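Veröffentlicht am 9. Januar 2022
Von Seija Koskela
14 Mal geteilt | 3 Kommentare

4 Datenerhebung im Außenbereich

4.1 Plattform und Strecke

Die Beispiele für das Navigationsmodell wurden mit der mobilen Plattform Urko auf dem Campusgelände Isthorpe aufgezeichnet. Die Plattform wurde ferngesteuert geführt; gespeichert wurden das Bild der fest montierten Kamera, die Odometrie und die Lenkbefehle der bedienenden Person. Ein autonomer Betrieb fand während der Erhebung nicht statt. Die Strecke verläuft überwiegend auf Betonplatten, deren Fugen im Kamerabild als dunkle, zur Ferne hin zusammenlaufende Linien erscheinen. Für die Schätzung der Fahrtrichtung sind sie brauchbar, für die Segmentierung der befahrbaren Fläche bilden sie eine Fehlerquelle: Ein auf Innenraumdaten vortrainiertes Netz wertete Querfugen wiederholt als Kanten.

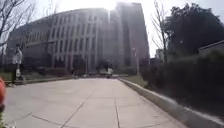 Warum wurde ferngesteuert und nicht mit einem regelbasierten Planer aufgezeichnet? Der Planer hält einen konstanten Seitenabstand und liefert kaum Korrekturbewegungen. Gerade diese Korrekturen werden für das Imitationslernen benötigt.

Insgesamt liegen 2820 Sequenzen vor. Nach dem Aussortieren von Aufnahmen mit unterbrochener Odometrie oder fehlerhaften Zeitstempeln verblieben 1643 für das Training. Die Sequenzen wurden auf eine einheitliche Länge von 90 Bildern geschnitten. Kürzere Abschnitte wurden verworfen und nicht aufgefüllt.

4.2 Offene Flächen

Auf dem Vorplatz fehlt eine durchgehende seitliche Begrenzung. Die Lenkbefehle streuen dort stärker als auf dem Weg, da mehrere Trajektorien gleichermaßen zulässig sind. Ein Mittelwert über diese Trajektorien kann auf ein Hindernis führen. Das Modell gibt deshalb eine Mischverteilung mit sechs Komponenten aus. Abgestellte Zweiräder wurden als eigene Klasse annotiert; bei dünnen Speichen und Lenkern umfasst die Maske die konvexe Hülle des gesamten Fahrzeugs.
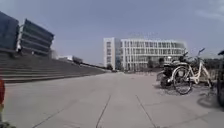 Abb. 1: Vorplatz mit Treppenanlage (links) und abgestellten Zweirädern (rechts).

Treppen werden unabhängig von der Laufrichtung als nicht befahrbar geführt. Bei flachen Stufen in großer Entfernung ist der Übergang zur Platzfläche im Einzelbild nicht sicher zu bestimmen. Die Annotation wurde in solchen Fällen aus einem späteren Bild derselben Sequenz zurückprojiziert.

4.3 Gegenlicht

Ein Teil der Sequenzen wurde gegen die Sonne aufgenommen. Himmel und obere Fassadenbereiche sind darin überstrahlt, die Hecke neben dem Weg erscheint sehr dunkel. Die Oberkante der Betoneinfassung bleibt als heller Streifen erkennbar und dient als Stützlinie für die Bestimmung des Wegrands. Eine nachträgliche Tonwertkorrektur brachte in der Vorstudie vom Oktober keinen Gewinn und wurde nicht übernommen. Ins Bild ragende Teile des Roboters werden vor dem Training mit einer festen Maske ausgeblendet.
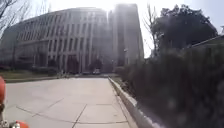
4.4 Personen im Nahbereich

Personen wurden in zwei Entfernungsklassen annotiert. Zur Klasse »nah« gehören alle Personen, deren Fußpunkt im unteren Bilddrittel liegt, auch wenn der Körper nur teilweise erfasst ist. Teilansichten am Bildrand sind für die Ausweichplanung besonders relevant und zugleich am häufigsten fehlklassifiziert. Der auf dem Datensatz Lundska trainierte Detektor verfehlte Personen ohne sichtbaren Kopf in vielen Fällen. Sie wurden von Hand nachgetragen. Weit entfernte Personen erhielten nur einen Punkt und gehen nicht in die Verlustfunktion ein.

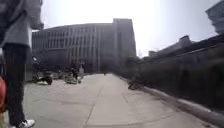 Abb. 2: Person am linken Bildrand, Klasse »nah«; zwei weitere Personen bei den Objekten links auf dem Platz.

Die Zuordnung zu Trainings- und Testmenge erfolgte fahrtweise, sodass benachbarte Bilder einer Fahrt nicht in beiden Mengen vorkommen.

Kommentare (3)

regelkreis_k
Wurde die Maske für die Roboterteile einmalig bestimmt oder pro Fahrt? Bei uns hat sich die Halterung nach wenigen Einsätzen verschoben.

Seija Koskela
Pro Fahrt geprüft, zweimal angepasst. Steht in der Langfassung im Anhang.

Sjöberg
Die konvexe Hülle bei Fahrrädern halte ich für zu großzügig, in engen Durchfahrten blockiert das den Planer. Gibt es einen Vergleich mit exakten Masken?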